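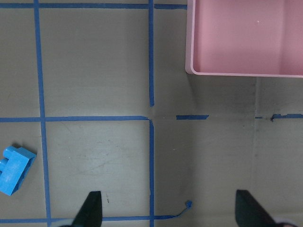 Sorting table – notes from the meeting, 20 March 2018

Present: Bilal Obeidat (chair), Sioned Rowlands (notes), Berhe, Osten. Apologies from Grornava, on leave till next week.

Started late, door code changed again. Last minutes agreed, no corrections.

1. Tape on the table

Bilal had been down to look before we started. Blue tape lines mostly holding on the left. Right half is poor – the line across the middle is only in bits now, bare stretch between a short piece and a torn piece. Near the bottom there's an end that has curled up and knotted itself. Middle top line doesn't come down far enough to meet the one below either, small gap.

Osten asked if the squares need to be even. They never have been. Bilal says fine as long as everybody can tell which square is which. Sioned less keen, the long line on the left leans and it annoys her every session. Agreed to lift the lot and start again with a straight edge, not patch.

Discussion on what to use. Berhe would like painted lines. Bilal against, we may want the layout different by July. Staying with painter's tape for now. Two rolls to be bought, same blue.

ACTION: Osten – tape. ACTION: Sioned and Berhe – strip and re-mark before Thursday's session.

2. Surface

Scuffs and pale smudges, worst in the lower middle square. Berhe thinks old glue from the labels, Osten thinks it's just wear. Not settled. Try warm soapy water first and nothing stronger till we know what the top is finished with. Sioned to ask Furov, they supplied the table.

Also a mark like a crease down the right side, under where the pink bin sits. Check with a fingernail when the tape is off. If it's the top lifting then Furov need to hear about that aswell.

ACTION: Sioned – ring Furov.

3. Bins

Pink bin lives top right. Osten would rather it was on the left as he's left handed and reaches across everyone. Berhe said the corner is the only place it doesn't get knocked. Some back and forth. Stays top right until the re-mark, then try it on the left for two sessions and see.

Labels on bins – put off again. Bilal has the label maker at home, needs batteries.

Bilal reminded all that the bin is for finished pieces only. Last month it had a sandwich wrapper in it.

4. Bricks

Toy bricks being left out at the end. There's a blue one over at the left edge of the table. Whoever packs up last does a look round the edges and under the table too. Spares go in the drawer, not on the windowsill.

Sioned asked if we can have more of the larger ones for the younger group, they struggle with the little flat pieces. Bilal thinks there is a bag in the store room from the summer fair. Nothing to be bought until thats been found.

ACTION: Bilal – store room.

5. Younger group

Sessions are running over. Three children still sorting when parents came last time and no one wanted to stop them mid-square. Agreed a warning ten minutes before the end, Berhe to give it as she has the voice. Packing up counts as part of the session, the children do it as well.

6. AOB

Kettle is still tripping the socket by the sink. Use the other one.

Osten can't do Thursday next week, Grornava to be asked to cover.

Window key missing – Bilal thinks he may have it. Will look.

Next meeting same time, same room. Berhe to bring milk.

S.R.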